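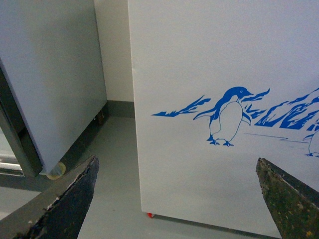
Jaws open in front of the penguin freezer

Tips for trying out grippers on a chest freezer

I've had three sets of gripper fingers through the workshop since June, and the chest freezer is still my favourite thing to try them on (much to the annoyance of Telma Lagos, who'd like the space back). Sliding lids, wire baskets, slippery bottles, it's got the lot! What follows is what I've picked up so far, in no special order.

Don't throw away scuffed fingers. My old Bunov pair grips a wire basket better than the shiny Skaner set, and I put that down to the coating going rough. I'd still keep the new ones for anything you don't want scratched.

Start with the lid handle. A rounded blue tab like the one on our sliding lid gives the fingers something to push against, so you can slide the lid back without pinching it at all. I set the arm to 50 mm a second for the first few goes and only then let it speed up. Take the stock out first, and leave the basket hanging in place because you'll want it for the next bit.

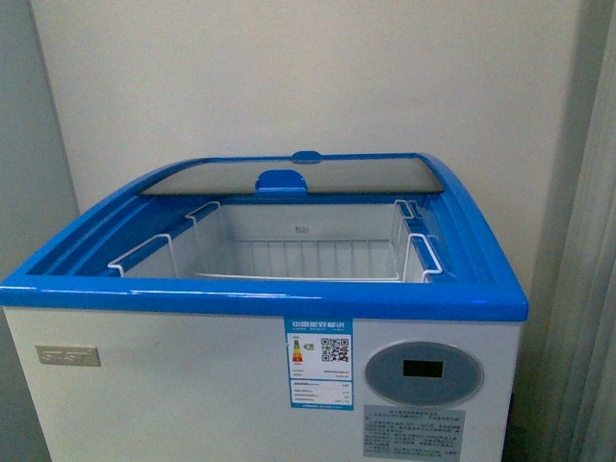 Bottles and glare

Shiny labels are where the cameras earn their keep. The Plellel wrist camera is lovely up close but it will go after a bright reflection if you let it, and a blue-labelled drinks bottle is full of them. I turn the exposure down a notch, then twist the bottle a bit until the white streaks move off the part I care about. Nahuel Paredes swears by a dab of matt tape on the label – it works, though then you're testing the tape, aren't you?
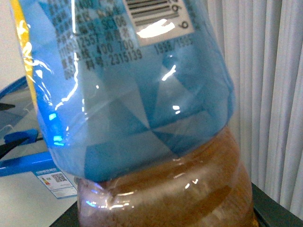
Anyway, do the same bottle with every camera before you change anything else. I got this wrong for weeks, swapping camera and fingers together, and had 225 runs I couldn't compare with each other. Write the exposure setting on the log sheet as well. Pencil's fine.

Baskets through glass

Looking down through a closed lid is much harder than it sounds. The camera gets the glass, the dots printed along its edge and the wires underneath all at once, and the Gaete controller likes to aim at the wrong layer. I park the jaws wide apart above the lid and check what it thinks it's looking at before I let it move anywhere.

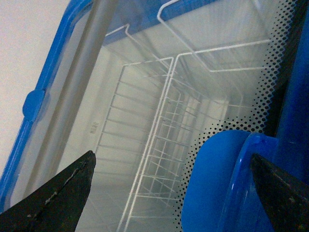 How often should I recalibrate the wrist camera?
Every time you change the fingers, and after any bump hard enough to make you wince. Otherwise I do mine every 1,000 grips, with the arm warmed up for a few minutes beforehand.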